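**Fruit basket** (storage): an open, shallow container for keeping whole fruit on a table or counter. The rectangular type is usually woven, with flared sides and a thicker border at the rim that stiffens the weave and protects the ends of the strands. 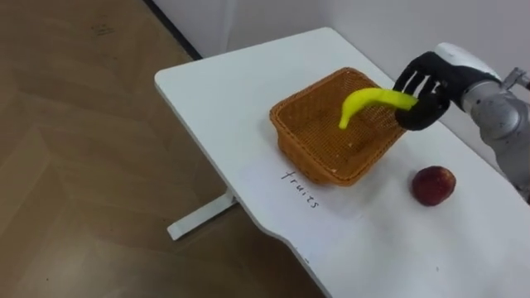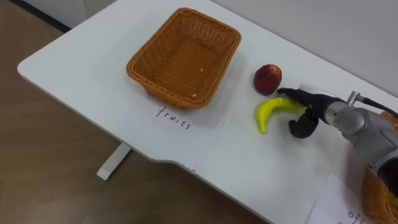 *Rectangular woven basket with the handwritten label "fruits".*

## Construction

Cane, willow and paper cord are the usual materials. The base is woven first, and the stakes are then bent upward to form the walls. A close weave holds small fruit such as grapes; an open one lets more air through. The Wysocka pattern, described by Wojciech Domański, uses 13 stakes on each long side and three rows of braid at the rim.

## Labeling

In shared kitchens and sorting exercises, the contents are named on a card or sheet placed in front of the basket. Lowercase lettering in black is common. Tie-on tags are an alternative but tend to catch on the weave.

## Care

Dust and crumbs are removed with a dry brush. Woven cane should not be soaked.

## See also

- Bread basket
- Produce tray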